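Fri 18 September

Gripper diary, still on the Nerkus vs. Bezerra question

Morning

Started the Nerkus fingers again in the simulator. The Viltwood people swear by it, and their summary page says we can settle the whole choice there and only touch hardware at the end. I don't buy it. In July the simulator told me the wide pads were fine, and then the real ones dropped parts all afternoon.

Still, 1,817 grasps went through before lunch and the log says 930 of them were "clean." I went looking for what clean means. As far as I can tell it means the part left the surface and the physics didn't blow up. A part hanging by one corner would pass. I wrote to Bridutent and asked for their definition. No answer yet, and I'm not holding my breath.

The controller is a separate annoyance. Same pose, same speed, two different finger gaps on two runs. They blame my settings file. Maybe. I changed nothing in it.

After lunch

Loaded the bench setup with the blue and gray fixture, the black tray and the two small blocks, yellow and gray. Stopped it with the fingers open just over the tray to look at clearance. Thin plates like these look wonderful on a screen. I want to see them after a month of bumping into things.

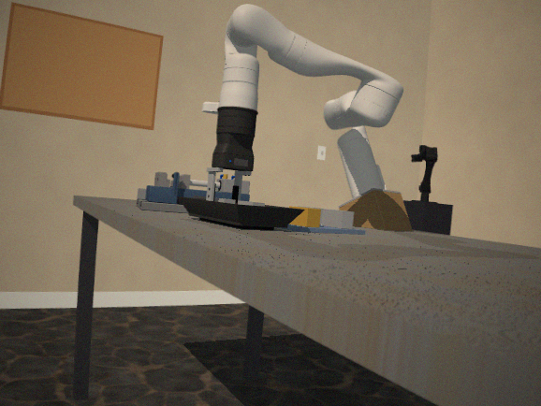
Evening

Ran Bezerra on the same bench, 940 grasps, and quit early. Its numbers look better than Nerkus, which makes me trust them less. The friction value in its model file is suspiciously generous and I can't find where it came from.

Monday: put the same friction on both and start over. If the gap between them disappears I'm going to be insufferable about it. Also need to chase the invoice for the spare pads.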